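Dilix Workshop, Unit 2 – Monthly Room and Bench Inspection
July round. Walked by Meenakshi Nautiyal, Friday, start 7:40 a.m.

Mark each line OK, Fix, or N/A. Write a comment for anything marked Fix.

Entry and floor

1. Door closes and latches without a push. OK
2. Floor clear between door and benches. Fix
Comment: two flattened cartons from the Zillier delivery were leaning on the wall beside the extinguisher. Moved to recycling during the round. Please break boxes down outside.
3. Extinguisher tag in date, pin in place. OK
4. Exit sign lit. OK
5. Mats flat, no curled corners. Fix
Comment: the mat by the sink has lifted again at one corner. Tape is not holding. Order a new one, 40 inches wide to match the others.

Enclosed bench, stone-look top

6. Top free of chips and cracks. OK
Comment: look closely at this one. The top is dark brown marble with thin white veins, and a hairline crack is easy to mistake for a vein. Run a fingernail across anything you are unsure of – a vein is smooth.
7. Black trim seated all the way along the top. OK
8. Corner brackets on the rear crossbar tight. OK
Comment: checked by hand, both ends. No movement.
9. Diagonal rail on the left wall secure, slots free of grit. Fix
Comment: secure, but dust in the slots. Vacuum with the narrow nozzle. Do not use the air line, it puts everything back on the top.
10. Printed wall panels flat and clean. OK
Comment: wipe with a damp cloth only. Chaudhary, who supplied the panels, told us solvent will lift the beige ovals.
11. Cable sleeves free of splits and rubbing. OK
Comment: the black sleeve on the left arm hangs in a wide loop over the top. Leave the slack as it is and keep tall items out from under it.

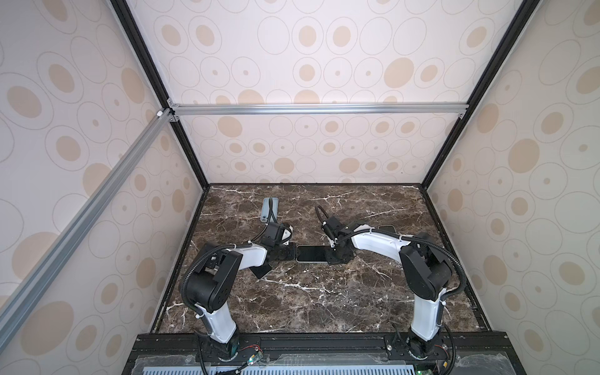 Power and lighting

12. Outlets and covers intact. OK
13. Power strips off the floor. OK
14. Ceiling lights all working. Fix
Comment: one tube flickering near the storage shelves. Ticket 1164 opened with Trisley.
15. Emergency stop reachable from the front of the bench. OK
Comment: pressed and reset with power on. Works.

Storage and cleanup

16. Shelves loaded heavy items low. Fix
Comment: the 100-count boxes of bolts are back on the top shelf. They belong at knee height.
17. Solvent cabinet shut and labeled. OK
18. Trash and rag bins emptied. OK
19. First aid kit sealed and stocked. Fix
Comment: short on small bandages and eye wash.

Items 2 and 9 closed the same morning. Items 5, 14, 16 and 19 stay open until the next round.

Signed: M. Nautiyal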